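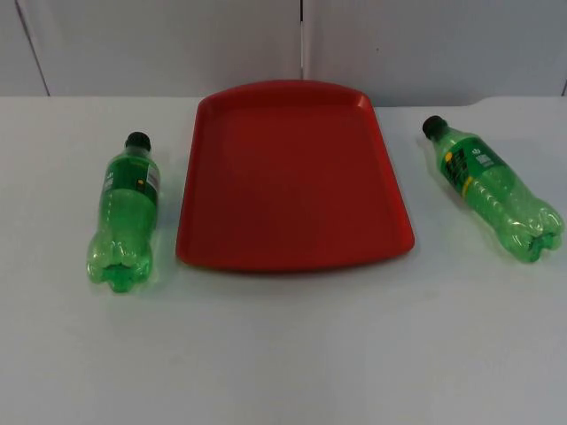 Kathleen Buckley wrote that clearing a table is a solved problem, and that anyone who still calls it research has never stood in a canteen at closing time. Her note came in after our December page on shelf restocking. She may be right about the canteen. The tray bench is a smaller job, and it still separates the systems we look at more clearly than most of the larger ones.

Tray loading bench
Gallery, updated May 3, 2019

The task is one line long: bottles go on the tray, standing up. A person does it without looking. For a two-armed system it breaks down into finding a transparent object, picking it up from its side, turning it through 90 degrees and setting it on a surface with a raised rim. Each step has its own failure rate and the rates multiply.

Notes on the layout at the top of the page: both bottles lying down, one on either side of the red tray, tray empty, caps toward the back of the table. The two bottles are at different angles, so a grasp planned for one can't be replayed on the other. Clear green plastic also gives depth sensors trouble. Much of the signal passes through the wall of the bottle, and what comes back tends to describe the label and the cap and little else.

Hubáček and Praleck both supply planners that handle this layout in simulation. Simulated bottles have a fixed centre of mass and don't flex when squeezed. Real ones do flex, more so when empty, and a grip force that holds a full bottle will buckle an empty one. 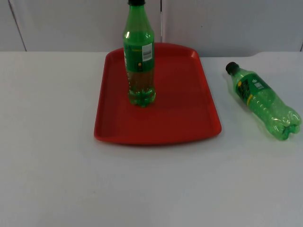
One bottle upright on the tray, one on the table.

The standing bottle has liquid in the lower part, which lowers the centre of mass and makes it more forgiving once it is down. The lobed base is less forgiving. It touches at five small points, and a release with any sideways motion can rock it. The second bottle looks mostly empty and would need a lighter grip and a slower release.

Scoring is by end state only. A bottle counts if it is on the tray, upright and untouched for 60 seconds. There is no partial credit for a bottle lying on the tray.

Úna Moynihan asked whether the Flutness rules, which allow a bottle to be dragged against the rim and tipped up, should apply. They don't apply on this page. Dragging works on a bench and shifts the tray on a polished counter.

Our current view for shop floors: usable where bottles arrive standing, not yet where they arrive in any position. For kitchens, no. Jullau lists its gripper pads at 4,000 cycles between changes, and we will add wear notes when we have our own count.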